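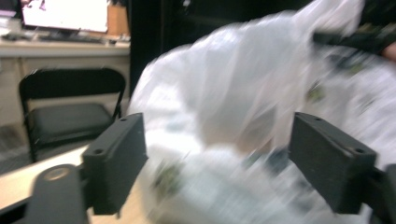
Handling software: a report from the Boteo group
By Daryna Bilyk, with Hye-jin Nam | November | Research news

The second release of Brotau, the group's software for handling soft packaging, is now in use on all benches in the Yeom building. The work was led by Kyu-ri Ra and replaces the planner that members will remember from the spring report.

Thin plastic bags remain among the hardest items in the programme. A bag has no fixed shape, light passes through it, and the contents may show through the film strongly enough to be taken for separate objects. When the bag or the hand moves quickly, a wrist camera also records little more than pale streaks across much of its view, with the finger pads sharp on either side. The earlier software treated such views as errors and stopped. Operators then had to restart the task by hand, and a good deal of bench time was lost.

Brotau now gives each incoming view a score for blur before it reaches the part of the system that looks for a grasp. A view with a low score is kept, but it is used only to estimate where the bag is heading. The choice of grasp point waits for the next clear view. The known position of the finger pads serves as a fixed reference throughout, so that the gap between them can be checked even when the bag itself cannot be outlined.

The group recorded 4,000 short handling sequences to test the change. Of these, 3,831 were accepted after review. The remainder had gaps in their timing records and were set aside. Ye-ji Kwon has prepared a smaller set of 115 sequences, chosen for heavy blur, which will be run against every future change to the code.

One matter is still open. Printed marks on a bag and objects inside it can look much alike through the film, and the present labels do not separate them well. A-yeong Yoon is revising the labelling guide, and comments on the draft are welcome until the end of the month.

The replay tool, Flanik, has been updated to read the new scores. Users should install the current version before opening recent recordings – older versions will load the files but leave the blur column empty. A training session with 20 places will be held in the Yeom seminar room at 2 p.m., following the next group meeting. Requests for a place should be sent to the Boteo office.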